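Section 4: Preparing and running a two-arm sorting table

This section applies to all Bunska tables fitted with two arms and shared bins. Read Section 2 (Emergency stop) first. Questions about site rules go to Eifion Lloyd at Gosselin before work starts.

4.1 Who may run the table

Only operators who have signed the Flulleo site sheet may enable the arms. One operator is in charge of a table at any time. If you hand over in the middle of a shift, stop both arms, write the time in the log and let the new operator restart them.

4.2 Preparing the surface

1. Switch both arms to hold and check that neither is moving.
2. Clear the table of tools, tape and spare fingers.
3. Lay fresh paper and pull it flat. Small creases are acceptable. Replace the paper if it is torn or if an edge has lifted.
4. Check that cables can follow each arm through its full travel without pulling tight.
5. Wipe the bins and put them in place, one within reach of each arm.

Note: Paper is changed every Friday, and after any spill. Do not patch it with tape. The fingers catch on the edges.

4.3 Setting limits

1. Open the Jidex panel and choose Table, then Limits.
2. Set the speed limit to 280 mm per second for each arm. Do not raise it for a trial run.
3. Set the keep-apart distance to 173 mm. The arms will pause if any part of one comes closer than this to the other.
4. Save the limits and print the page for the log.

Caution: The keep-apart distance does not protect hands. Stay behind the floor line, 1000 mm from the table edge, whenever the arms are enabled.

4.4 Placing objects

1. Put objects down one at a time, with both arms on hold.
2. Stand cups and bowls upright unless the task card says otherwise.
3. Leave open space between loose objects so that a gripper can close without touching a second one.
4. Do not use glass, anything with a sharp edge, or anything holding liquid.
5. Step back behind the floor line before releasing the hold.

4.5 During the run

Both arms may work at once provided each keeps to its own bin. An arm may not reach into the other arm's bin until that arm has let go and moved clear - the software allows it, but the site rules do not.

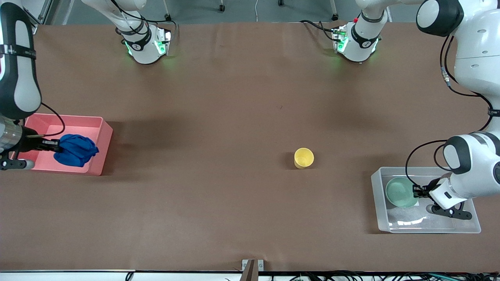 Soft items need more care than hard ones. A cloth can fold under the fingers or hang over a bin wall, so lift it slowly and look for trailing corners before the arm moves sideways. Rigid items should be gripped at the rim with the lightest setting that holds.

If an object is dropped, let the arm finish its present move, then press hold. Do not reach in to catch it. If it has landed on the floor, leave it until both arms are disabled.

Fault 1396 means that a gripper has closed further than expected. Press hold, look at the fingers from behind the line and clear the fault on the panel. If it comes back on the same object, take that object out of use and note it in the log.

4.6 Ending the run

1. Open both grippers over their bins and send the arms to rest.
2. Disable the arms and wait for the panel to show Off.
3. Empty the bins and return the objects to the shelf.
4. Sign the log.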